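Tidying up, one demo at a time

October was a big month for the shelf task, and I've been itching to write it up for the newsletter! For anyone who joined recently: we've been teaching our humanoid to put things away in a set of open cubbies, and we do it by driving the robot ourselves. One of us wears the headset and the gloves, the robot copies our arms and fingers, and everything it sees and does gets saved. Later the model trains on those runs and has a go on its own.

We closed the month with 1012 recorded runs. Of those, 695 made it through Dymphna's review and into the training set, and she is not a soft marker. A run goes out if the operator hesitates too long over a cubby, bumps the shelf, or changes their mind halfway (I lost a whole morning's work to that last one, and she was right every time).

The part I love is how much personality comes through. Fiachra goes in low and slides things across the bottom of the compartment. Sorcha lifts high, stops dead, then lowers. Danica is so smooth you forget there's a person on the other end of it! We worried that mixing styles would confuse the model, so we trained one version on a single operator and one on everybody. The mixed version did better on objects it hadn't met before, and we're sticking with it.
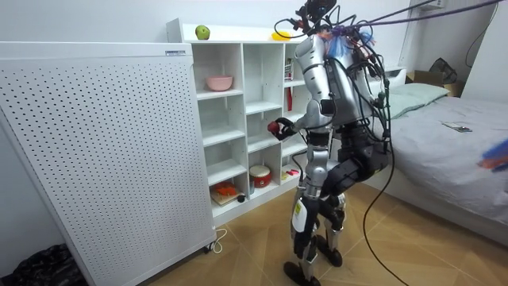
What we changed in the setup

Small objects were the big headache. With a small red object in a black hand, the operator mostly has to trust the fingers, so Daithí rewrote the glove mapping to give a slower, gentler close over the last part of the grip. It took him 9 tries to get one we all liked. Drops are way down, and my wrists ache less too.

We also start each run with the feet set a little differently, knees slightly bent, so the model can't just memorize one reach.

Next up is two-handed work, starting with bowls. If you'd like a turn in the gloves, tell Sorcha. Training takes 2 sessions, and you'll be terrible in the first one, like we all were.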